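The revised shelf procedure at Roker came into force in April and ran to six pages. Evaristo Grasso read it in the goods-in cage before opening, standing up, with the old procedure open beside it for comparison. The old one was a single sheet. It said to fill what was empty and face up the rest.

Under the new system, supplied by Lombardi, each bay reported its own stock level through the till records and a weight reading taken overnight. The system compared the two, worked out a shortfall and issued a task to a handset. A task had a bay number, a product code, a quantity and a target time. Bags and gift wrap were bay 79. The target time for a bag task was 400 seconds, measured from acceptance to confirmation.

Grasso had filled bay 79 for nine years. He knew that the plain brown bags sold in the mornings, to people from the market, and that the white ones with handles went after school. He had kept a pencilled tally on the upright to this effect. The tally had been cleaned off during installation.

His first task that day came at ten past seven. He accepted it, knelt, and began.
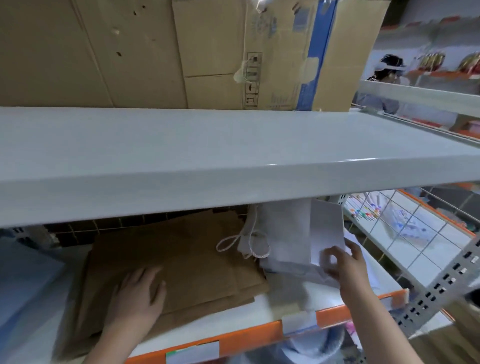

The difficulty with bags was known to Lombardi and was dealt with on page four. A stack of paper bags has air in it. New stock sits high and settles over several hours, and the handles of one stack tend to catch on whatever lies next to it. The procedure told the operator to compress the stack by hand before confirming. It did not say how hard, or for how long.

Grasso confirmed at 391 seconds. The handset showed a green bar and gave him a task in bay 12.

At half past nine it sent him back to 79. The quantity was 60 and the product was white bags. He looked at the shelf, which had no room for 60 white bags, and pressed the key marked Query. The handset offered him four reasons. He chose "Space unavailable". It asked him to compress the stack.

He went to find Pusside, who ran the floor and had the only login for overrides.

"It thinks they've sold," he said.

"Have they?"

"They sell at half three."

Pusside opened the record. The weight reading had been taken at two in the morning, and the till figures ran to nine. Between the two the system had found a gap and filled it with an estimate. The estimate had been built at the Jatmont branch, which stood opposite a railway station and had no school near it.

"I can cancel this one," Pusside said. "I can't change the pattern. That has to go to Lombardi as a ticket."

"What goes in the ticket?"

"What you know, I suppose. With times."

Grasso took the form to the canteen on his break. There was a box for the bay, a box for the code and a box headed Evidence, which accepted numbers only. He tried to remember the tally. He had the mornings clearly enough, and most of the afternoons up to Christmas. He entered those. The handset sounded once at the end of his break and he put it face down until he had finished the line.

The ticket was acknowledged at 12:04 and given a low priority. At half past three the white bags began to go. He had no task for them. He fetched a bundle from the cage anyway, filled the gap, and wrote the time in pencil on the back of the upright, below the height at which anyone would think to clean.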